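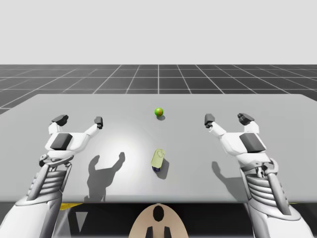 How a Ball Bounces

Home | Topics | Matter | Forces | Sound | Glossary

A ball is a round object that can roll, spin and bounce. This page is about bouncing. It covers what happens to a ball when it is dropped, why it comes back up, and why it never comes back up as far as it started.

Energy before the drop

Hold a ball above the floor. The ball is not moving, but it has stored energy. This energy comes from its height. The higher the ball is held, the more stored energy it has. Scientists call it potential energy.

Let go. Gravity pulls the ball down. As the ball falls, it gets faster. Its stored energy changes into energy of motion, called kinetic energy. Just before the ball touches the floor, nearly all of the stored energy has become energy of motion.

The moment of contact

When the ball hits the floor, the bottom of the ball stops and the top keeps going for a very short time. The ball gets flatter. This is called deformation, which means a change of shape. A soft ball changes shape a lot. A hard ball changes shape so little that your eyes cannot catch it.

While the ball is squashed, it works like a spring. The material pushes back toward its round shape. If the ball is full of air, the air inside is squeezed into less space and pushes outward too. The floor pushes up on the ball with the same force that the ball uses to push down on the floor. The ball returns to its round shape and leaves the floor.

Materials that return to their first shape are called elastic. Rubber and steel are both elastic. Modeling clay is not. A ball of clay lands, stays flat on one side and does not leave the floor.

Where the energy goes

Drop a rubber ball from a height of 300 centimeters. It will not return to 300 centimeters. Some of the energy of motion has changed into other kinds of energy.

- Heat. The parts inside the ball rub against each other when it is squashed. The ball and the floor both get slightly warmer.
- Sound. The thump you hear carries away a small amount of energy.
- Shaking. The floor moves a little, even if it is concrete.

Air also slows the ball on the way down and on the way up. For a small, heavy ball, this effect is small. For a beach ball it is large.

No energy is destroyed. It is only changed into forms that do not lift the ball.

Bounce height as a percentage

To compare two balls, divide the bounce height by the drop height and multiply by 100. Trevor Rudd's class at Imdale School dropped a rubber ball from 100 centimeters onto a tile floor. It rose to 70 centimeters. The bounce height was 70 percent of the drop height.

The class then dropped the same ball onto carpet. It rose to 52 centimeters, or 52 percent. The ball had not changed. The carpet bent under the ball and kept part of the energy.

The second bounce starts from the height of the first one. On the tile floor, the second bounce would reach 70 percent of 70 centimeters, which is 49 centimeters. Each bounce is lower than the last until the ball is at rest.

Temperature

A cold rubber ball is stiffer than a warm one and loses more energy when it is squashed. Cold air inside a ball also pushes outward with less force. A basketball left outdoors in February will bounce lower than the same ball kept in a warm room.

Test it

You need a ball, a tape measure, a wall, tape and a helper.

1. Tape the tape measure to the wall with zero at the floor.
2. Hold the bottom of the ball at 100 centimeters.
3. Let go of the ball. Do not push it.
4. Have your helper read the height of the bottom of the ball at the top of its first bounce. The helper's eyes should be level with that height.
5. Repeat five times. Add the results and divide by five.
6. Change one thing only, such as the floor or the ball, and repeat.

Words to know

Deformation: a change in shape caused by a force.
Elastic: able to return to its first shape.
Kinetic energy: the energy of a moving object.
Potential energy: stored energy, such as the energy of a raised object.

Text by Kamlesh Kushwaha

Comments (3) | Shares (52)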